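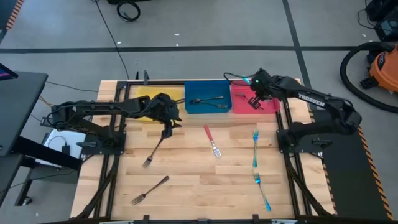
Pacheco asked in a comment on the last release whether the bins are sorted by utensil type or by handle. The labels cover handle color and material only, and a later version may add size.

Clevunine Cutlery Sorting
Data card, version 3

Summary
The set covers the sorting of loose table forks and similar flatware into open plastic bins on a wooden table. It holds 3,682 clips, of which 1,262 have item-level labels. The remaining clips are labeled with start and end only.
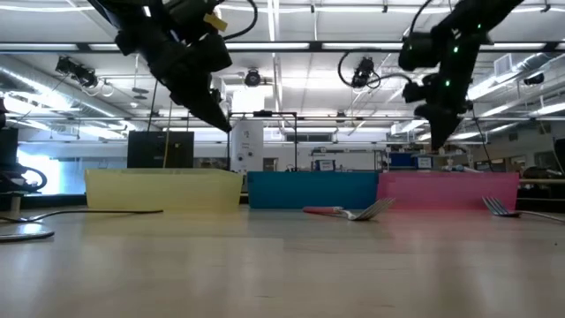
Item labels use two fields, handle and head. Handle is the color of the grip, or "plain" where the metal has no cover. A red handle with silver tines, like the fork in front of the teal bin, is entered as red/silver, and the fork to the far right is plain/silver. Items that overlap get separate entries. Bins are named by color: yellow, blue, pink. Annotators enter teal as blue.

Known issues
Reflections on the tabletop can be mistaken for items in automatic counts. Dark forks are missed more often than silver ones. Handles that show over the rim of a bin are labeled "in bin" even when the head is hidden. In 8 clips the handle field is blank.
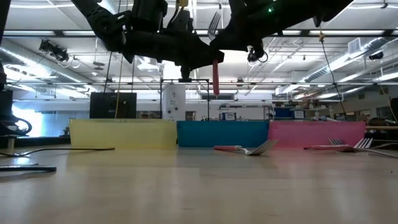
Maintainer: Skuvex

An item is "lifted" from the first still in which no part of it touches the table, and keeps that state until it is released. The red-handled fork over the blue bin is labeled lifted, with no target bin assigned until release. Files are grouped by session under Vodgate/sessions. Corrections to labels are merged in August.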